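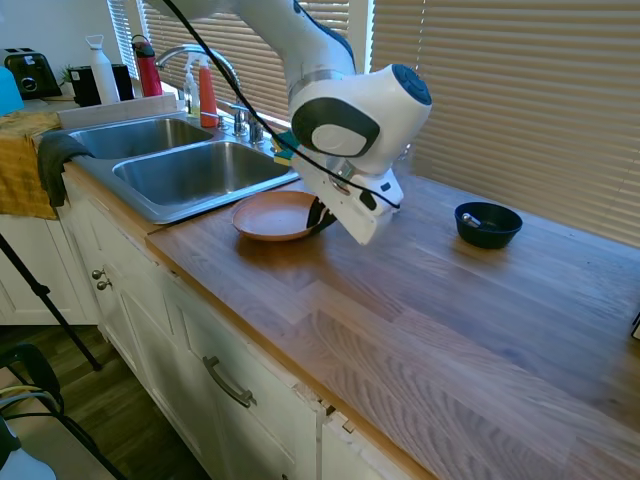
Page last changed: Dec 19, 2022

Colleo compares two grippers on kitchen work

Colleo has finished the first part of a side-by-side test of two grippers for household arms, the company said Monday. One is its own two-year-old design. The other is the Plerneo, made by Rarkard and on sale since August.

Both were mounted in turn on the same white arm and given the same jobs at a kitchen counter with a double sink. The arm had to pick up a plate by the rim, lift it clear of the wood and set it down again. Each gripper got 200 tries with plates and bowls, under the same controller settings.

The Plerneo dropped 3 plates. The Colleo gripper dropped 19, most of them when the fingers met the rim at too steep an angle.

"A shallow plate leaves you very little to hold," said Kanini Ndung'u, who ran the test. "Our fingers are too thick at the tip. We knew that, and now we have a number for it."

The older gripper was faster – it closed sooner and needed fewer second attempts on bowls. Ndung'u said the team will try thinner fingertips on it before buying any more hardware.

Cutlery is next, followed by a second wrist camera from Benavides. Colleo plans to post the full logs, 2456 files in all, when that part is done.

We use cookies to remember your settings and count visits. Accept all | Manage cookies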